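Part-time packer / returns person wanted - Wilside Toy Library

Posted 17 April 2025

Quick one as we're short. Need one person, possibly 2 if we find the right pair, for the sorting room at Wilside. Part time, mornings mostly, some afternoons in the school holidays when everything comes back at once.

What we are: a lending library for toys. Families join, pick a box, keep it a month, send it back or drop it in. We've got 300 families on the books and more waiting, which is why the advert. Stock is near enough 2000 items once you add the Munro building sets that came to us in January, most of them still not labelled properly.

The job
Opening returned boxes. Checking contents against the card. Cleaning - wipe-downs for plastics, machine for anything soft that can take it. Small repairs, mostly sewing seams and ears back on. Writing up what's missing. Repacking, relabelling, putting on the right shelf. Answering the door. Phone now and then.

Puzzles get counted piece by piece, no shortcuts. If you hate that please don't apply, it is a big part of the week.

Soft toys have their own table and their own rules. Tags stay on if they were on when the thing came to us. Anything with a loose eye goes in the red tub, not back in the box, even if the family has asked for it by name.

What we want
Someone careful. Someone who can lift a full box up to shoulder height, or tell us they can't so we can sort the shelves out. Readable handwriting, the cards are all still on paper. Basic spreadsheet use helpful, we'll show you ours, it's called Korker and it's a bit of a beast. Sewing a bonus. Driving licence a bonus too as the Pluka run (nursery drop-offs, every other week) needs cover.

No qualifications needed. We do need a DBS check, we pay for it. Two references, one can be from somebody you've volunteered for or looked after kids for.

Pay and hours
Hourly, paid monthly, rate sent with the application form. 16 hours a week to start. Holiday pay included. Three month trial both ways. Tea, coffee, biscuits if you get there early enough.

The room is on the ground floor, step-free from the car park, loo also step-free. Gets cold in winter so bring layers. Radio is on a lot. 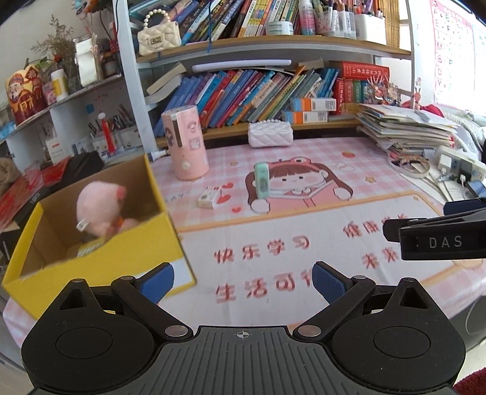 Teodor Dudek: is the 16 hours fixed, or could two people split it? My sister and I would both be up for it but neither of us can do the full week.

Yes, a split is fine - put both names on one form and say which mornings each of you can manage. We'd want a bit of overlap at the start so you both learn the cards the same way.

To apply
Ask for a form at the desk or ring and we'll post one. No CVs on their own please, they get seperated from everything else. Say on the form if you need anything for the interview, which is half an hour of chat then half an hour actualy doing a box with us. Interview time is paid.

Forms back as soon as you can. We'll close it once we've got enough people to see.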